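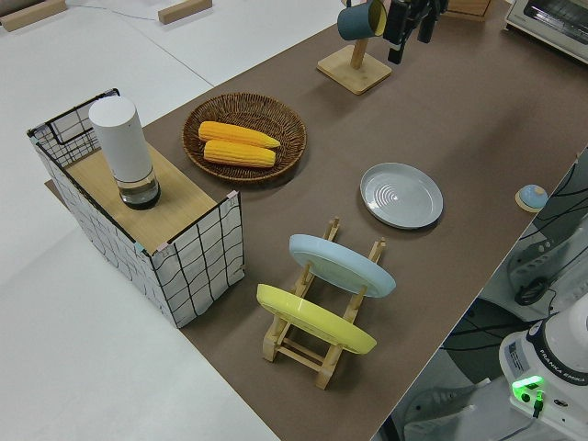

Search news, clubs, what's on...

Kitchen table club gets its arm moving

Four in the afternoon at Sikthorpe and the robotics club is already arguing about plates. Which one first, which way up, does the arm go back to the start between goes. The club leader lets them get on with it. She has a kettle on and a list of things to order.

"It started as a coding club," she says. "Bit of game making, bit of web stuff. Then we got time on the arm and that was that, no one wanted to do anything else."

The project is called Kivi. A student picked the name and it stuck. The aim is simple to say — get the arm to tidy up a kitchen table, the way a person would, with ordinary things that nobody has made easy for it. They have been at it since November.

How do you teach it? "We drive it by hand, over and over, and record every go," says one of the older students, seventeen, sleeves pulled down over his hands. "Then it trains on that overnight. We've got 391 good runs now. We want 500 before Gandness."

Gandness being the schools' contest, where teams get one table and 2 attempts. Last year's team came home with nothing. He was on it. "We'd practised with the same mug in the same place every single time. They put ours on the other side and it just went for thin air. Horrible."

So now everything gets moved about between runs. Corn, mugs, the dish rack, all of it. Two younger members have the job of shuffling and they take it very seriously.

Worst object? Plates, all three people I ask say plates. "Flat on the table is the worst," says a girl in year nine. "You can't get under the rim. In the rack it's OK becuase there's an edge to grab." Her own favourite is the mug tree. "You have to go up and then off. If you just pull, the whole stand comes with it."

Money is tight. A £200 grant from Wondovden, the local parts firm, went on spare fingers for the gripper and some second-hand crockery. The rest comes from members' kitchens. "My mum wants her toaster oven back," someone shouts from the floor, where they are re-taping a cable.

I ask the club leader what they get out of it, apart from the contest. She thinks for a bit. "Patience? Some of them couldn't sit through a ten minute film when they came. Now they'll do forty runs of the same thing and write down what went wrong with each one. Their notes are better then mine."

And will it be ready? "The corn, yes. The plates, ask me in a fortnight."

The club meets after school and takes new members from year eight up. No experience needed, but bring a plate you don't mind losing.

14 comments Share 37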